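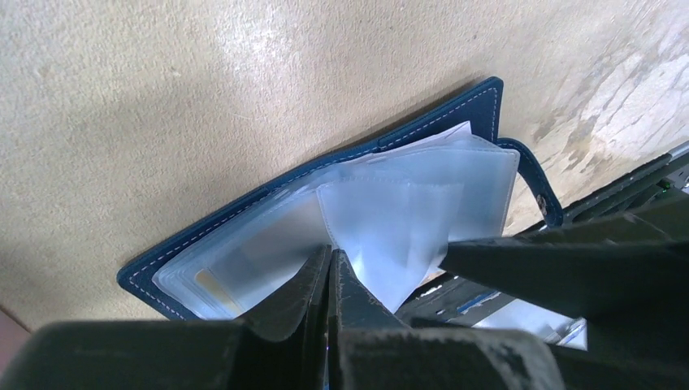

트레일러 제동장치, 관성식에서 전동 유압식까지

견인 중량이 늘어나면 가장 먼저 한계에 닿는 부품은 프레임도 타이어도 아닌 제동장치다. 국내에서 소형 화물 트레일러와 캠핑 트레일러를 함께 취급하는 정비소에 들어오는 수리 의뢰를 보면 축과 허브 주변이 큰 비중을 차지하고, 그 가운데 상당수는 브레이크 간극 조정이나 배선 접지 불량으로 끝난다. 부품값은 얼마 되지 않는데 차를 세워 두는 시간이 길다. 이번 호에서는 소형 트레일러에 쓰이는 제동 방식을 관성식, 전자식, 전동 유압식으로 나누어 구조와 정비 항목, 선택 기준을 정리한다. 총중량 3.5톤을 넘는 상용 트레일러의 공기식 제동은 다루지 않는다.

관성식 브레이크의 구조

관성식은 견인차가 감속할 때 트레일러가 앞으로 밀리는 힘을 이용한다. 커플러 뒤쪽의 슬라이딩 샤프트가 압축되면서 레버를 밀고, 레버는 로드와 케이블을 거쳐 휠 브레이크의 슈를 벌린다. 전기 배선이 필요 없고 견인차에 별도의 컨트롤러를 달지 않아도 된다. 유럽산 캠핑 트레일러 대부분이 이 방식이다.

핵심 부품은 커플러 내부의 댐퍼다. 댐퍼가 제대로 작동하면 샤프트는 일정한 속도로 밀려 들어가고, 제동력도 완만하게 올라간다. 댐퍼의 가스나 오일이 빠지면 감속할 때마다 커플러에서 둔탁한 충격음이 나고, 정차 직전에 견인차 뒤가 한 번 밀리는 느낌이 든다. 점검 방법은 간단하다. 주차 브레이크를 당긴 상태에서 트레일러를 뒤로 밀어 샤프트를 압축시킨 다음 힘을 풀어 본다. 샤프트가 스스로 천천히 되돌아 나오면 정상이고, 들어간 채로 멈춰 있거나 손으로 쉽게 앞뒤로 움직이면 교환 대상이다.

후진할 때는 사정이 다르다. 커플러가 압축되므로 원리상 브레이크가 걸려야 하지만, 요즘의 휠 브레이크에는 자동 후진 해제 기구가 들어 있다. 드럼이 역방향으로 돌면 슈 하나가 캐리어 위에서 미끄러지며 제동력을 풀어 준다. 간극을 지나치게 좁게 조정해 두면 이 기구가 움직일 여유가 없어 후진 중 바퀴가 잠긴다. 오르막 후진 주차에서 바퀴가 잠긴다는 증상은 대개 여기서 출발한다.

간극 조정의 순서

조정은 반드시 바퀴에서 시작해 커플러 쪽으로 진행한다. 순서를 거꾸로 하면 케이블 장력으로 슈의 마모를 덮어 버리는 결과가 된다.

먼저 견인차에서 분리한 트레일러를 평지에 세우고 고임목을 받친다. 슬라이딩 샤프트를 끝까지 당겨 빼고 주차 브레이크 레버를 완전히 내린다. 한쪽 바퀴를 들어 올린 뒤 백플레이트의 조정 구멍으로 드라이버를 넣어 조정 휠을 돌린다. 바퀴를 전진 방향으로 돌리면서 조여 가다가 손으로 돌릴 수 없게 되면 멈추고, 가벼운 마찰음만 남을 때까지 되돌린다. 후진 방향으로 돌리면서 조정하면 해제 기구가 개입해 값이 틀어진다.

바퀴 조정이 끝나면 이퀄라이저 바를 확인한다. 좌우 케이블의 장력이 같으면 바는 축과 평행하게 놓인다. 기울어져 있다면 한쪽 슈가 더 닳았거나 케이블 피복 안에 녹이 찬 것이다. 마지막으로 중앙 로드의 유격을 없애되 레버가 미리 당겨지지 않도록 한다. 주차 브레이크를 두세 칸 당겼을 때 저항이 시작되는 정도가 적당하다.

새 슈를 넣은 직후에는 접촉면이 자리를 잡지 않은 상태이므로 900km 주행 후에 같은 작업을 한 번 더 한다. 이 재조정을 빠뜨린 차는 다음 정기 점검 때 좌우 마모 차이가 크게 벌어져 있는 경우가 많다.

전자식 브레이크

전자식은 북미산 트레일러의 표준이다. 드럼 안쪽에 전자석이 있고, 전류가 흐르면 전자석이 회전하는 드럼 면에 달라붙어 끌려가면서 레버 암을 움직인다. 이 암이 슈를 벌린다. 제동력은 전류의 크기로 결정되며, 전류는 견인차 실내에 설치한 컨트롤러가 조절한다.

컨트롤러는 시간 지연형과 비례형으로 나뉜다. 시간 지연형은 제동등 신호를 받은 뒤 설정된 기울기로 출력을 올린다. 값이 싸고 장착 각도의 제약이 없으나 급제동과 완만한 감속을 구분하지 못한다. 비례형은 내부의 가속도 센서로 감속도를 읽어 출력을 맞춘다. 산길이 많은 국내 환경에서는 비례형이 유리하다. 다만 센서의 수평 기준이 어긋나면 출력이 한쪽으로 치우치므로, 장착 각도 허용 범위를 제품 설명서에서 확인해야 한다.

고장은 대부분 배선에서 난다. 전자석 하나가 정격 전압에서 소비하는 전류는 3A 안팎이고, 2축 네 바퀴라면 12A에 이른다. 이 전류가 견인차의 커넥터와 트레일러 A프레임의 접속함, 축을 따라가는 가는 전선을 차례로 지난다. 접속 저항이 조금만 높아져도 끝단의 전압이 떨어지고, 운전자는 컨트롤러의 게인을 올려 보상한다. 게인 수치가 계절마다 조금씩 높아지고 있다면 브레이크보다 접지점을 먼저 볼 일이다.

측정은 전류계로 한다. 컨트롤러 출력선에 직류 클램프 미터를 물리고 수동 레버를 끝까지 밀었을 때의 전류를 읽는다. 전자석 개수에 정격 전류를 곱한 값보다 눈에 띄게 낮으면 단선이나 접촉 불량, 높으면 단락을 의심한다. 개별 전자석의 저항은 커넥터를 분리한 상태에서 잰다. 네 개 중 하나만 값이 다르면 그 바퀴를 열어 본다. 전자석 표면의 마모 표시 홈이 사라졌거나 마모가 비스듬하게 진행되었다면 좌우를 한 조로 교환한다.

전동 유압식

전동 유압식은 전자식과 같은 컨트롤러 신호를 받지만, 트레일러 쪽에 전동 펌프와 마스터 실린더를 합친 액추에이터를 둔다. 신호에 따라 펌프가 유압을 만들고 디스크 캘리퍼가 작동한다. 디스크는 드럼보다 열 방출이 빠르고 물에 젖은 뒤의 회복도 빠르다. 보트 트레일러와 2축 이상의 무거운 밀폐형 화물 트레일러에서 채택이 늘고 있다.

Benmoussa의 소형 액추에이터는 A프레임 위에 볼트 네 개로 고정되며, 리저버 용량은 562mL다. 같은 급의 Gosthorpe 제품은 펌프와 리저버를 분리해 펌프를 차체 안에 넣을 수 있다. 분리형은 겨울철 도로 염분에서 펌프를 보호하기 좋지만 호스가 길어지는 만큼 초기 응답이 늦다. 편집부가 1축 개방형 트레일러에 두 제품을 번갈아 장착해 비교했을 때 응답 차이는 저속 시내 주행에서 더 잘 느껴졌고, 고속도로 감속에서는 구분이 어려웠다.

정비 항목은 승용차의 유압 브레이크와 거의 같다. 브레이크액은 2년마다 교환하고, 장기 보관 차량은 캘리퍼 슬라이드 핀의 윤활 상태를 본다. 에어 빼기는 액추에이터에서 가장 먼 바퀴부터 시작한다. 이때 전동 펌프를 연속으로 돌리면 모터가 과열되므로 제조사가 정한 작동 시간과 휴지 시간을 지킨다. 시간이 표기되지 않은 제품이라면 짧게 끊어 작동시키는 편이 안전하다.

브레이크어웨이 장치

연결이 분리되었을 때 트레일러를 스스로 세우는 장치는 방식마다 다르다. 관성식은 커플러의 주차 브레이크 레버에 강선 케이블을 걸어 두며, 분리되는 순간 케이블이 레버를 당긴 다음 끊어진다. 전자식과 전동 유압식은 핀이 빠지면 회로가 닫히는 스위치와 별도 배터리를 사용한다.

강선 케이블은 견인차의 고정 고리에 걸어야 한다. 볼 목에 한 바퀴 감는 방식은 커플러가 튀어 오를 때 케이블이 그대로 벗겨질 수 있다. 배터리식에서 흔한 결함은 방전이다. 충전 회로가 견인차 커넥터에 의존하는 구조라면, 겨우내 세워 둔 트레일러의 배터리는 봄에 전압이 모자란다. 핀을 뽑은 상태에서 바퀴가 잠기는지 확인하는 시험은 출발 전에 몇 초면 끝난다. 시험 후 핀을 되꽂지 않으면 배터리가 금세 소모되고 전자석이 과열된다.

중량별 선택

제동 방식의 선택은 총중량과 견인차의 조건에서 갈린다. 국내 규정상 총중량 750kg 이하의 트레일러는 별도의 면허 없이 견인할 수 있고, 이 구간에는 제동장치가 없는 모델이 많다. 그러나 견인차가 가볍다면 이 중량에서도 제동거리 증가가 뚜렷하다. 편집부가 Skastari의 1축 화물 트레일러에 적재물을 실어 잰 실측 총중량은 1,421kg이었다. 관성식으로 충분히 감당되는 수치이며, 평지와 완만한 경사에서는 별다른 불만이 없었다. 긴 내리막에서는 이야기가 달라진다. 견인차가 엔진 브레이크로 속도를 누르는 동안 커플러가 계속 압축되어 있어 트레일러의 드럼이 쉬지 못한다. 내리막 끝에서 잰 드럼 외면 온도는 평지 구간 직후보다 거의 70도 높았다.

Busano의 2축 밀폐형은 출고 사양이 전자식이고, 전동 유압 디스크를 선택 사양으로 제공한다. 스노모빌이나 이륜차처럼 무게 중심이 뒤로 쏠리기 쉬운 화물을 싣는다면 수동 레버로 트레일러만 따로 제동할 수 있는 전자식 계열이 유리하다. 스웨이가 시작되었을 때 견인차의 브레이크를 밟지 않고 트레일러 쪽에만 제동을 걸어 연결부를 당겨 줄 수 있다. 관성식에는 이 기능이 없으며, 마찰식 안정 장치를 커플러에 더하는 것이 대안이다.

견인차를 자주 바꾸는 사용자에게는 관성식이 편하다. 컨트롤러 배선이 없는 차에도 바로 연결할 수 있다. 임대용 트레일러가 관성식을 고수하는 이유도 여기에 있다. 무선 컨트롤러가 보급되면서 이 차이는 줄고 있으나, 통신이 끊겼을 때의 동작이 제품마다 달라 구매 전에 사양서를 확인할 필요가 있다.

보관 전 점검

시즌이 끝나고 장기 보관에 들어갈 때는 주차 브레이크를 풀어 두고 고임목으로 고정한다. 레버를 당긴 채 겨울을 보내면 슈가 드럼에 고착된다. 고착된 드럼을 견인차의 힘으로 떼어 내면 라이닝이 통째로 떨어지는 일이 있으므로, 바퀴를 들고 드럼 둘레를 고무망치로 고르게 두드려 푼다. 커넥터에는 접점용 그리스를 얇게 바르고 캡을 씌워 아래를 향하게 둔다. 브레이크어웨이 배터리는 떼어 실내에서 보관하고, 재장착할 때 단자 전압을 기록해 두면 이듬해 교환 시점을 판단하기 쉽다.

다음 호에서는 허브 베어링의 예압 조정과 그리스 선택을 다룬다.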